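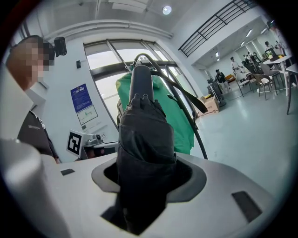
How many demonstrations of one garment task should be recorded before the first training run?
The working group recommends 900 accepted episodes per task, with the garments changed between blocks. A smaller set may be used to check the recording pipeline, but its results should not be reported.

Darncombe Data Collection Forum > Hand-held gripper recording > Garment tasks

lis_protocols
Posted 9:40
The recommendation given at the top of this thread replaces the one issued in April. Sites are asked to comment before it is entered in the Brurnel handbook. Please state your accepted count and your rule for rejecting an episode.

bitarstead_lab2
Posted 10:15
Bitarstead has 1,090 episodes recorded, of which 933 were accepted. We reject an episode if the marker on either gripper is lost for more than one second, or if the operator restarts a grasp from the beginning. We support the figure of 900.

coldframe
Posted 10:52
I must disagree with the second rule. A restarted grasp is a correction, and corrections are what our last model lacked. It performed well on a clean approach and had no response when the cloth slipped. I would keep such episodes and label them.

lis_protocols
Posted 11:20
The handbook allows a "recovery" label. It has been used very little – partly, we believe, for want of a clear definition. A proposed wording from any site would be welcome.

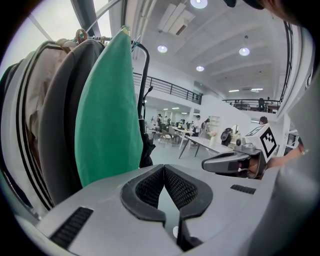

Two hand-held grippers near the garment rack, marker cube on the one at right.

tallowmere
Posted 13:05
Our accepted count is 531 and we do not expect to reach 900 this quarter. I question whether a fixed number is the correct measure. Five hundred episodes over many garments may serve the model better than twice that number over three shirts.

bitarstead_lab2
Posted 13:31
That may be so, but a fixed number can be audited. Variety cannot be, unless sites agree on how garments are to be grouped. Fabric weight, length and color are recorded differently at every site.

coldframe
Posted 14:10
Then the grouping should be settled first. On the label, I propose: "Recovery – the operator loses or releases the garment and completes the task without leaving the work area."

lis_protocols
Posted 14:45
The wording has been entered as a draft. The figure of 900 stands for now, and tallowmere's objection is recorded beside it. Comments on garment grouping should be made in a separate thread.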